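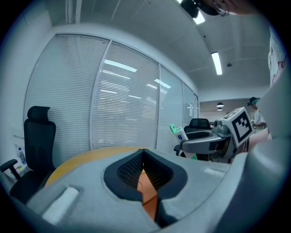

Fig. 2. Hand-held grippers at the round table, seen from one gripper's own camera. Note the marker cube on the other one.

Week 2 - Teaching by hand

Last week we drove the Kandum arm with a joystick, and most of you found out how slow that gets! Today we put the arm away and carry the gripper ourselves. You do the task, the camera on the tool records the view, and the robot learns from that view later. I love this method, and I think you will too once you've had a go.

Two ways of collecting a demonstration

Remote control (teleoperation): the robot moves while you steer. Every motion is one the arm can really make, but you lose your sense of touch and a short task drags on.

Hand-held gripper: you move at close to your natural speed and feel the contact yourself. The catch is that your wrist can reach poses the arm can't, so some recordings get thrown out afterwards.

Where is the gripper?

A wide-angle view helps a lot here, as the edges of the room give the tracking software something to hold on to. A cube with black-and-white markers also gives a position whenever another camera can see its faces. Keep your fingers and sleeves off it.

For the lab

Work in pairs. Each pair records 27 demonstrations of the Miltcombe block task. Start every one from a different spot on the table - variety matters far more than polish. Pooled with the July group's recordings, that gets us past 300, plenty for a first training run.

Reading: Talukder workbook, the section on demonstration quality. Upload to the Clarnska folder before you leave.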